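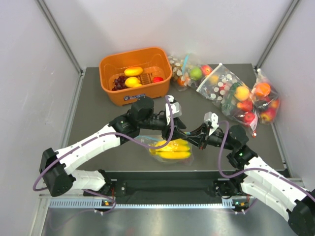 Womberg bekommt eine Neuauflage - braucht das wirklich jemand?

graufilter
Gestern Abend ist die Ankündigung durch: Womberg wird neu gedreht, 13 Folgen, gleicher Vorspann, gleicher Titel, alles jünger. Ich habe das Original als Kind jeden Nachmittag um fünf gesehen und kann die ersten Takte der Titelmusik immer noch mitsummen. Gerade deswegen glaube ich kein Wort von dem, was da im Pressetext steht. "Dem Geist der Serie verpflichtet" hieß es bei Droltemley auch, und was kam dabei raus? Ein Krimi mit Drohnenaufnahmen, in dem alle flüstern.

kassettenkind
13 Folgen? Das Original hatte pro Staffel fast doppelt so viele, und die Hälfte davon war Füllmaterial. Darf man ja mal sagen. Die Folge mit dem Zirkuswagen gucke ich heute keine zehn Minuten mehr am Stück.

Mareile_T
Der Zirkuswagen ist eine der besten! Wer die nicht mag, hat die Serie nicht verstanden.

kassettenkind
Ich hab sie verstanden. Der Bösewicht verliert seinen Hut, alle lachen, Abspann.

nullbock_ost
Wer schreibt denn das Drehbuch? In der Meldung steht nur Catríona Quinlan als Showrunnerin. Von der kenne ich Inskip, und Inskip war die ersten vier Folgen richtig gut. Danach hatte man den Eindruck, dass jede Woche jemand anderes am Steuer saß.

graufilter
Genau der Name macht mich misstrauisch. Inskip hat am Ende drei Handlungsstränge einfach liegen lassen. Die Schwester taucht nach Folge sechs nie wieder auf, und bis heute tut jeder so, als wäre das Absicht gewesen.

Mareile_T
War es auch. Sie hat in einem Interview gesagt, dass die Figur "im Off weiterlebt".

graufilter
Das sagt man halt, wenn die Schauspielerin keine Zeit mehr hatte.

Lurchi_Senior
Ihr redet über Drehbücher, ich rede über Geld. Ason hat die Rechte, und Ason hat vorletztes Jahr auch die Hörspiele neu aufgelegt. Limitierte Box, angeblich 4000 Stück, jede nummeriert. Ich habe Nummer 1392. Ein Kollege aus dem Sammlerforum hat dieselbe Nummer. Da kann sich jeder selbst überlegen, was "limitiert" bei denen heißt.

nullbock_ost
Hast du davon ein Foto?

Lurchi_Senior
Liegt im Sammlerforum im Thread zur Box, Seite drei oder vier. Ason hat auf meine Mail mit einem Textbaustein geantwortet.

kassettenkind
Zur Neuauflage: Ich finde, man kann ja erst mal abwarten. Die Originalfassung läuft nirgends mehr, die DVDs haben den falschen Ton in Staffel zwei, und wenn durch den Rummel endlich eine ordentliche Abtastung rausspringt, soll mir das neue Zeug egal sein.

graufilter
Abgewartet habe ich bei Droltemley. Da wurde auch eine restaurierte Fassung versprochen. Gekommen ist eine mit glattgebügelten Gesichtern und beschnittenem Bild. Oben fehlt in jeder zweiten Einstellung der Haaransatz.

Mareile_T
Ich freue mich trotzdem. Muss man sich hier fürs Freuen rechtfertigen?

graufilter
Nein. Aber im Oktober, wenn der Trailer kommt, sprechen wir uns wieder.

tonspur_b
Weiß jemand, ob die alte Synchronstimme vom Kommissar dabei ist? Ohne die brauche ich gar nicht einzuschalten. Es gibt eine Petition, steht bei etwa 500 Unterschriften, da bewegt sich seit Wochen nichts.

Lurchi_Senior
Petitionen liest bei Ason dieselbe Abteilung wie meine Mails.

nullbock_ost
In der Meldung steht zur Synchro nichts. Ich tippe auf eine neue Stimme, alles andere hätten sie groß hingeschrieben.

tonspur_b
Dann warte ich auf den Trailer und hoffe, dass du dich irrst.

17 Kommentare
6 Mal geteilt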